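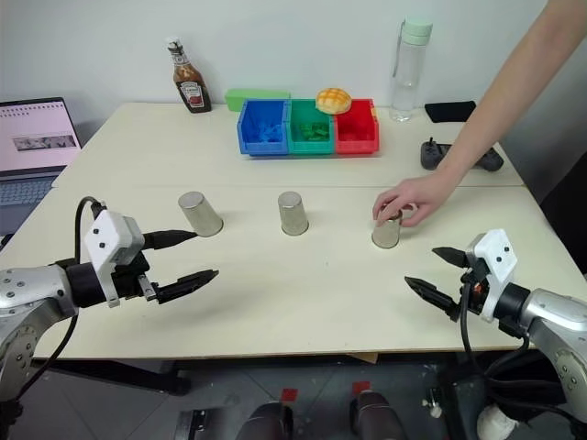

Search the manual Type a word and press Enter

Section 2: Setting Up Your Darnora Countertop Water Filter

Read this section once before you start. You will be tempted to skip to step 5. Everyone is, and step 5 is where the water goes on the floor.

1. Unscrew the aerator from your kitchen faucet. If it was last removed by a previous owner, wrap it in a cloth and use pliers.

2. Pick the adapter ring that matches your faucet. The Sisteck ring fits most threads on the inside, the Ultport ring most threads on the outside. The third ring fits something, presumably.

3. Screw the diverter valve onto the ring by hand. Stop when it feels snug.

CAUTION: Do not use a wrench on the diverter. It is plastic and will tell you so with a loud crack.

4. Push both hoses into the base until you hear a click. Tug each one. If it comes out, it hadn't clicked.

5. Drop the cartridge into the housing, arrow pointing up, and turn the lid clockwise until the marks line up.

6. Run cold water through the filter for 15 minutes. It will come out gray at first. This is carbon dust — harmless, but nobody's idea of a drink. Pour it on a houseplant you don't have strong feelings about.

7. Check every joint for drips with a dry paper towel, then check again after 20 minutes.

NOTE: Never run water hotter than 88 °F through the cartridge. Flip the diverter back to plain tap before washing dishes.

NOTE: After a vacation, flush the filter for 2 minutes before drinking from it.

If the flow drops to a trickle, see Section 4, Changing the Cartridge. If your faucet is a pull-out sprayer, none of the rings will fit. Humphreys makes a separate kit for those, sold separately, as kits are.

Was this page helpful? 20 comments · 88 shares

We use cookies to remember your settings. Accept Manage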